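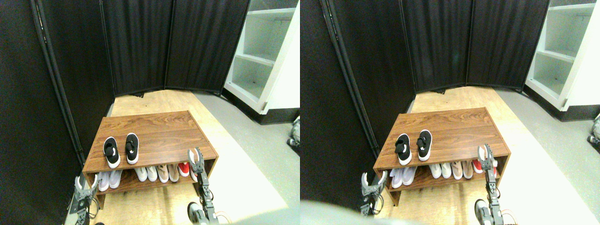
Thursday, June 11, 2020

The patch for Cureck went up on the download page this morning, three hours after the time I had written on my calendar. It is the second patch since the remaster came out and the first one that touches the renderer. The archive is 330 MB, most of which is replacement lightmaps for the harbor levels. Lightmaps matter more in this game than in others of its age, as the engine has no real-time shadows on static props and everything rests on what was baked. It shows most in the contact shadows under low furniture. Take a shoe bench: walnut-brown wood grain, flat top, one open shelf below with pairs lined up along it. The customs house level has a piece of furniture with nearly the same layout, and before the patch its lower shelf was lit at the same value as its top. After the patch it is darker, though the falloff is still linear and stops at a hard line two texels in from the front.

Test machine unchanged from the last entry. Same driver, same monitor, vertical sync off, frame cap off. I keep a copy of the unpatched install on the second drive and launch it from its own shortcut with its own config folder, which I should have done from the start. The March results were polluted by a shared config and I threw them out.

Benchmark route is the one Caradog Foulkes recorded for the forum: start at the ferry ramp, through the market, up the spiral stair, out onto the roof, drop to the canal, end at the pump. Three runs each, middle result kept.

Old build, market section: 169 frames per second.
New build, market section: 169 frames per second.

I ran it again and got the same. The patch notes claim a gain in "dense areas" and the market is the densest area in the game, so either the gain is on the console versions or it is in a path my card does not take. The roof section did improve in frame pacing. The average is flat, but the stutter when the skybox first comes into view is gone from the graph. That stutter was there in the original release and survived into the remaster. Caradog had put it down to the skybox textures being uploaded on first draw, and the fix looks consistent with that.

Load times: no change I could measure with a hand timer.

Mouse input. The acceleration bug at high polling rates is fixed. Previously a fast turn at 1000 Hz would lose part of its travel, and most of us worked around it by dropping to 500. I set it back to 1000 and did the wall test (line up on a seam, swing a full turn, check the seam again) and it came back to the same place each time. The raw input setting now survives a restart. The field of view slider still does not, if the value was typed in the console. Set it in the menu.

Sound. Reverb zones in the canal tunnels are still swapped, so the short tunnel has the long tail and the long tunnel is almost dry. I reported this in the first week. Jérémie Gautier replied at the time that the zone indices had been shifted by one in conversion and that the correction was in the queue. Jérémie does the tools work at Simwood and is good about answering, so I sent a polite reminder with the map name and the coordinates and left it there.

Save files. Saves from the previous build load without complaint, with one exception. Anything saved inside the elevator in the Renaud chapter drops the player through the floor on load. The elevator platform is restored at its start position and the player at the saved one. Reloading the chapter start fixes it. I added a line to the known issues post and moved the old elevator entry, which was a different fault, down to the resolved section.

Spent the afternoon on the Lania map pack. Ifor Gape's converter now handles 403 of the original user maps with no manual edits. The remaining 55 fail, and the failures sort into two groups. The larger group uses the old trick of negative brush scale to flip a texture, which the remaster's compiler reads as an inverted solid. The smaller group has entity names longer than the new limit. The second group is easy and Ifor has a script for it that truncates and rewrites the targets. The first needs the brushes rebuilt. I did two by hand today to see how long it takes. The first took forty minutes and the second took fifteen, and the second compiled clean. Notes on the procedure:

Open the source in the old editor, not the new one. The new one discards the negative scale on import and there is then no way to tell which faces were flipped.
Export the face list with texture offsets.
Mirror the offsets, keep the scale positive, rebuild.
Check doors separately. A door brush built this way will compile and look correct but open in the wrong direction.

I missed the last item on the first map, which accounts for most of the forty minutes.

Haf Gape has been playing through the converted maps in release order and keeping a log. The log for the early ones is mostly about item placement, where the remaster's larger pickup radius lets you take the armor through the grating. My view is that this should be left alone. Changing item positions in other people's maps is outside what the pack is for. Ifor agrees. Haf does not, and has a fair argument for the two maps where the grating was the entire puzzle. We left it open.

Multiplayer in the evening, an hour and a half with Tùng Cao on the low-latency server. The new build reports ping differently, as a smoothed value over a longer window, so the numbers on the scoreboard are steadier and less useful. There is a console variable to get the old behavior. Hit registration felt the same to me. Tùng thinks rockets are spawning slightly further forward than before. I stood against a wall and fired at it in both builds and could not separate them by eye. It would need a demo file and someone stepping through it tick by tick. Tùng said he would record one.

Lost four matches, won one.

Still to do: ultrawide menus (the inventory text overlaps its border at 21:9), the gamepad dead zone, and a second look at the market section with the shadow setting one step lower. Also the shelf in the customs house again, with the lightmap viewer on, to get the exact texel count before I write it up for Jérémie. The expansion is still listed for November. The store page has not changed since I last checked it.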